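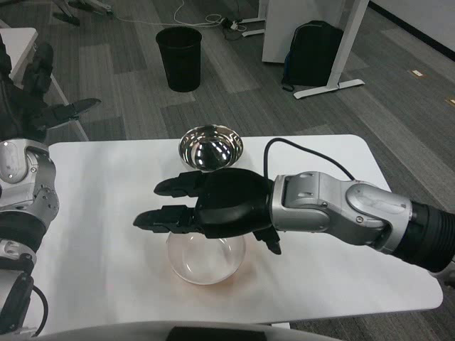
Project Report: What Do Our Grandparents Remember Eating?
Annick Courtois and Anatole Boyer, October 19, 2020

When we started this project we wanted to write a history of school dinners, but our very first talk, with Anatole's great-aunt Josiane Guillot, wandered so happily into soups and Sunday puddings that we decided to follow her there instead. We gave out 63 questionnaires and had 60 back, many with extra pages tucked in (thank you, everyone!).

The dish that came up most was onion soup, usually made with stale bread and whatever cheese was left. Several people said they had hated it as children and now make it every winter - Monique Gautier even sent us her mother's version, which feeds seven and takes all afternoon.
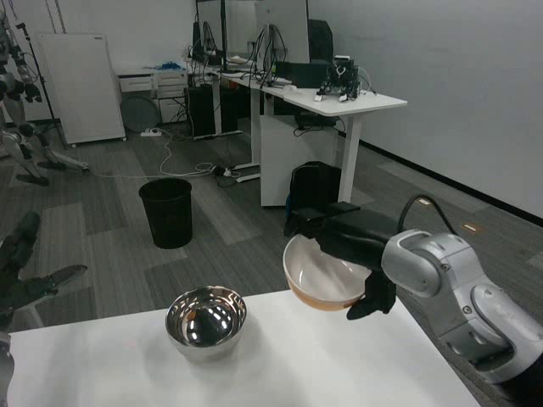
Fig. 2. Two bowls, one of them stainless steel.

We had more trouble with dates. People remembered the taste of a thing perfectly well but could be ten years out on when they ate it, so we sorted the answers by school age, as our teacher Armelle Lebrun suggested. Our full write-up is 800 words longer than it was meant to be, and we still had to leave out the jam.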